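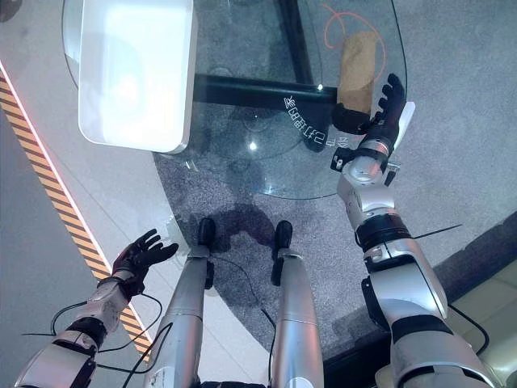 La mesa redonda y sus inquilinos
Galería de interiores de Olanar, segunda entrega
Textos: Kieran Ó Ceallaigh
2019-12-19

Toda sala tiene un mueble que manda. En la nuestra manda la mesa redonda de cristal, que llegó a Olanar con el traslado desde Markonia y desde entonces ha sobrevivido a dos reformas, a una discusión sobre el color de las paredes y a mi propuesta, rechazada sin debate, de cambiarla por una cuadrada. Costó 119 euros con el transporte incluido. El transporte dejó la caja en el portal, y los 25 escalones corrieron de nuestra cuenta.

Quien haya convivido con una mesa transparente conoce el problema: no esconde nada. Una mesa opaca es discreta con lo que tiene debajo. Esta enseña la moqueta, enseña sus propias barras negras y enseña cualquier miga caída desde febrero. A cambio, la habitación parece más grande, o eso sostenía el folleto de Vurside, que también prometía un montaje «intuitivo».

Lo que sigue es un repaso a los habitantes de la mesa y sus alrededores. Los pies de foto de la entrega anterior fueron tachados de secos por varios lectores, así que aquí me extiendo algo más y luego no quiero quejas.

El tubo de cartón
Corto, marrón, de pie sobre su base cuando le dejan. Guardamos los tubos porque algún día servirán para algo, doctrina que en esta casa ha llenado ya un armario. Srivastava defiende que son portalápices en potencia. Lápices no tenemos, pero el argumento sigue en vigor.

La bandeja blanca
Grande, brillante y con el borde levantado, ocupa la izquierda del cristal con la seguridad de quien paga alquiler. La compramos para poner orden en la mesa. El orden consiste en que ahora hay una bandeja.

La letra pequeña
Por la parte inferior del cristal corre una línea de caracteres chinos blancos, en arco y del revés para quien mira desde arriba. Para leerla como es debido habría que tumbarse en la moqueta. Srivastava lo ha prometido varias veces, siempre después de comer.

El peluche
Tostado, de pelo suave a la vista, con silueta de manopla o de calcetín según a quién se le pregunte. Mira hacia arriba con dignidad por encima del cristal. El partido de la manopla lleva ventaja; yo voto calcetín por llevar la contraria.

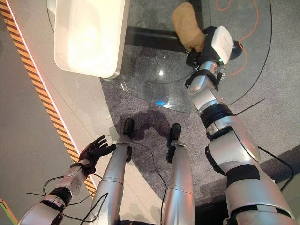

El suelo, que también existe
La moqueta es gris, moteada y redonda, como la mesa, coincidencia que pasó por decisión de diseño en la reunión de presupuestos. El moteado disimula mucho y por eso lo recomiendo a cualquiera. La cinta amarilla y negra pone una nota de color vivo, con permiso del cable naranja, que recorre la zona trazando curvas por su cuenta. En la lista de tareas pendientes consta «recoger cable» con letra de dos personas distintas.

Notas de mantenimiento
El cristal se limpia con paño seco y paciencia. Las huellas vuelven. El producto específico que recomendaba Vurside dejaba cercos y un olor a limón que duró más que el propio bote.

Próxima entrega: el armario de los tubos. Se admiten donaciones de lápices.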